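3.2 Collecting the demonstrations

Two ways of showing the arm what to do were compared. In the first, which we call hand guiding, the operator takes hold of the wrist and walks the arm through the task while the motors do their best to feel weightless. In the second, the operator sits at the Rokuveo station and drives the arm with a hand controller, usually while leaning in the direction they would like it to go. Leaning had no measurable effect.

Five operators took part, two of whom had never used either method. Each was given the same instruction sheet, written by Shona Nepia and kept short in the hope that it would be read. The task was to grasp a cardboard box, lift it clear of the work surface, and set it down again without touching anything else standing there.

Hand guiding produced the smoother paths and the worse recordings. An operator's forearm tends to sit exactly where the camera would like to look, and a policy trained on such footage learns to expect a sleeve. Remote control left the view clear, but the operators hesitated before closing the fingers, sometimes for longer than the rest of the task took. We trimmed pauses of more than three seconds with the Trakach tool and kept the shorter ones, which Ikhsan Ngau argued were thinking and the rest of us suspected were scrolling.

Grasp height mattered more than we had planned for. Operators were free to choose it, and most went for the top of the box, as one would with a cereal packet. A box held that way seldom stays level (Figure 2), and the correction each operator made for the tilt became part of what the policy was asked to copy. 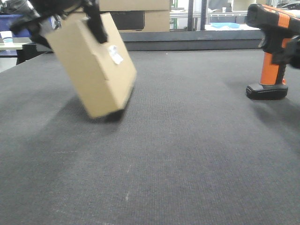 Figure 2. Box held near its top by the gripper, with a cordless drill standing to the right.

Should the operator's mistakes be left in the training set? We kept them wherever the operator went on to recover, as a policy that has only watched flawless lifts has no idea what to do after a poor one. Demonstrations that ended with the box dropped were set aside.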